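Drikach Adds Wipe-Clean Nursery Table Cloths and Lidded Storage to Grondgate Store

GRONDGATE, December - Home goods seller Drikach has added large printed table cloths to its family range, along with a line of round plastic storage tubs with matching lids. Both are on sale now at the Grondgate store and through the Drikach website.

The cloths come in 13 prints and two sizes. The larger size is cut for family dining tables and craft tables. All prints have a white background, and the company says the farm and safari print sold best during a trial at its Prostwood outlet, where 1,564 of the 2,194 cloths sold were in that pattern. 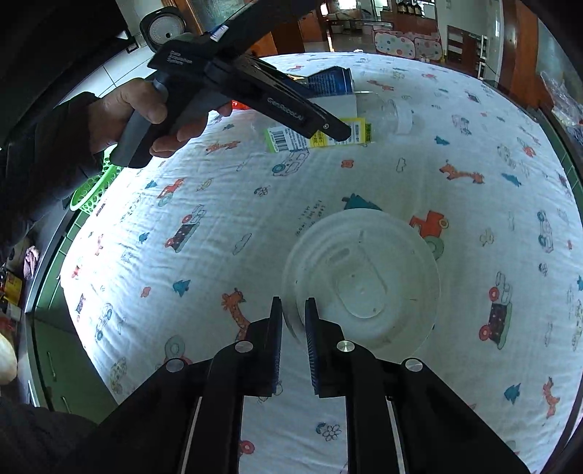 Giraffes, a tractor and a tree on the cloth, with a round translucent lid and a bottle on the table.

The storage tubs were added after Prostwood shoppers asked for something to hold crayons, beads and dry snacks. Lids are also sold singly, so a lost or cracked one can be replaced without buying a new tub.

"Most of our customers use one table for meals, homework and painting," the company said in a statement. "They wanted a cloth they could leave on all day."

Cloths can be wiped down with a damp sponge and mild soap. Drikach advises against ironing them. Creases from packing should ease after a day or two on the table.

The range will be carried by 116 independent shops by spring - a full list is on the Drikach website. Orders placed before noon ship the same day. Trade buyers can request a sample pack from the Grondgate sales office.

About Drikach
Drikach sells table linens, kitchen storage and children's room goods from its stores in Grondgate and Prostwood.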